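Hands on with the Orirell hand-held gripper kit

The Orirell kit from Lodavlow is the most fun I've had with a piece of robot gear all year, and there isn't a motor in it. You hold the gripper yourself, squeeze, pick something up, put it down, and the camera on the tool records the whole job. Do that 100 times and you have something a robot arm can learn from!

I took it out for seven days in September 2018, mostly to shops and cafés, and it travels well. Setup is a matter of clipping on the battery and waiting for a green light. My old Trimton rig took most of a morning.

The finger pads are the best part. They're ridged, they grab thin things like cards and paperbacks, and a spare set costs $49. I dropped far fewer books than I expected to - two, both heavy hardbacks.

Gripes? The trigger is stiff, and after 200 grabs my hand knew about it. The Åberg software that sorts your recordings is quick but hides its delete button three menus down. I'd also like a longer strap.

My favorite stop was a bookshop café, with dried flowers on the side tables and curved shelves along one side. The round center table, with its pad, framed picture and printed sign, made a lovely place to work.
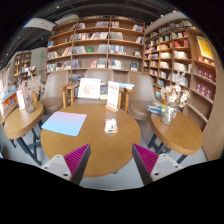
What's in the box

Gripper, one battery, charger, two sets of pads, wrist strap and a soft case. The spare battery is sold separately.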